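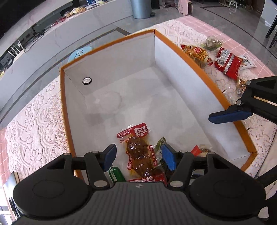 Braised snacks in a vacuum-sealed packet, labeled in red with Chinese characters.

Corner Store Memories: progress report to the Stöcker Fund

Interviews

We have now recorded 32 interviews with people who ran, worked in or shopped at the small food stores of Stovmont, and we couldn't be happier with what people have shared. The oldest speaker started behind a counter at age eleven, weighing rice into paper bags for her uncle. The youngest took over his parents' store last spring and is still learning which suppliers pick up the phone before seven in the morning. Most talks run a little over an hour. A few ran much longer, and we let them!

The group is more mixed than we promised in the application. We had planned on shopkeepers only, but customers kept asking to take part, and their stories fill in so much – who let families pay at the end of the month, which store stayed open through the big snow, where you went if you wanted dried mushrooms or a particular brand of pickles and didn't mind a bus ride to get them.

Interviews have been held in English, Greek, Cantonese and Mandarin. Todor Karagiannis has done all the Greek ones and has found a second interpreter for the Mandarin talks, so we are no longer moving dates around to suit one person's work shifts.

Transcripts

We have 254 pages typed and checked. Checking is slower than we expected, mainly on account of store names that have been spelled several ways over the years. We now keep a shared list of spellings, with the old phone directories as the deciding source. Ten interviews still need a first typed draft. Grinex lent us a second foot pedal for playback, and the typing has sped up nicely.

Every speaker gets a paper copy to read before anything goes public. So far two people have asked for short cuts, both to do with relatives who are still living, and we made those cuts the same day. 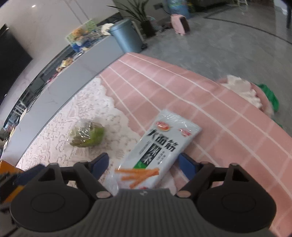 The map is the part visitors get most excited about. It marks every food store we can place between the river and Faltance Street, with opening and closing years where we know them. People walk up, find their old block and start talking, and several of our best interviews began that way. We still have gaps for the 1960s on the north side, and Ute Diekmann is going through the tax rolls at the county office to fill them. She has already turned up a fish seller and two bakeries that none of our speakers had mentioned.

The booklet

Design is under way. It will be 48 pages, with short pieces from the interviews, the map as a foldout and six family recipes. We plan to print about 800 copies, most of them free to speakers, schools and the branch libraries. The first quote from the printer was over budget, so we dropped the stiff cover and kept the foldout – an easy choice once we had seen people with the big map.

Money

Spending is in line with the plan except for interpreters, where we are over, and travel, where we are well under. We would like to move the unused travel money across to interpreters and ask for your approval to do so. The full table is attached.

Next steps

The remaining drafts should be typed by October. School visits start once the booklet is back from the printer, and three teachers have already signed up their classes. Please let Ute know if someone from the Fund would like to come along to one.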